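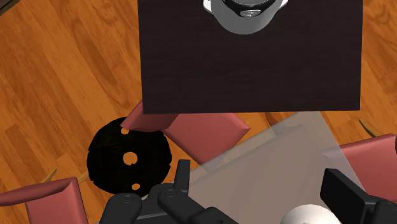 Fedir Chornovol wrote in to say that descaling a kettle with citric acid every month is excessive, and that in his area twice a year is enough. He may well be right where he lives. Our supply is hard, 313 mg per litre as calcium carbonate by my own test kit, and at that level the element furs up within weeks.

I keep a log. With untreated tap water, a full kettle took 40 seconds longer to boil in July than it did when clean. The element is rated at 3000 watts, so the extra cost per boil is small, but flakes in the tea are a nuisance at any price.

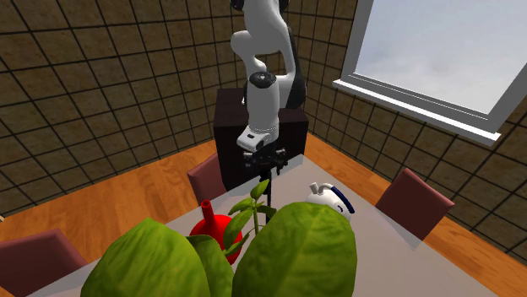
The method has not changed since my last post. Dissolve 2 tablespoons of citric acid in a litre of water, bring it to the boil, switch off and leave it for half an hour. Rinse, boil once with fresh water and throw that away. Vinegar works too — more slowly, and the smell lingers.

I also tried a Wenix jug filter. It softened the water at first, then the readings crept back up well before the cartridge was due for changing. The Sisik cartridge fits the same jug and I have one on order. Readings to follow once it has been in use for a full month.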